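Cenwood practice

The Cenwood practice is a set of working rules for robot arms used at tables shared with people. It was drafted by Zdenka Stoyanova and Sorin Obradović and first issued by Nesar in January as a document of 30 pages. The current edition is dated 25 July 2021.

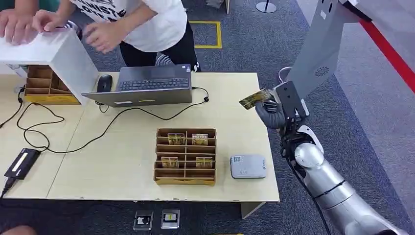

Floor marking is the subject of the longest section. A work area must be outlined on the floor in tape of one color, and the outline must be visible from every side a person can approach. Yellow tape on dark carpet, as used behind the table with the laptop, meets the color rule. Cables that cross a tabletop are covered separately, under housekeeping.

The rules also set limits on speed. When a person is within reach of the arm, the hand may not move faster than 62 millimeters per second.

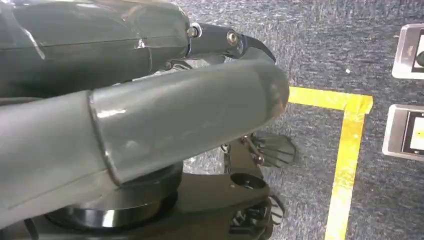 Tape is to be checked every 4 weeks and replaced where the edges have lifted. Changes to an outline are entered in the site log and signed by the shift lead.

Fastalau adopted the practice in full. Spahić uses the floor marking section only and keeps its own speed limits.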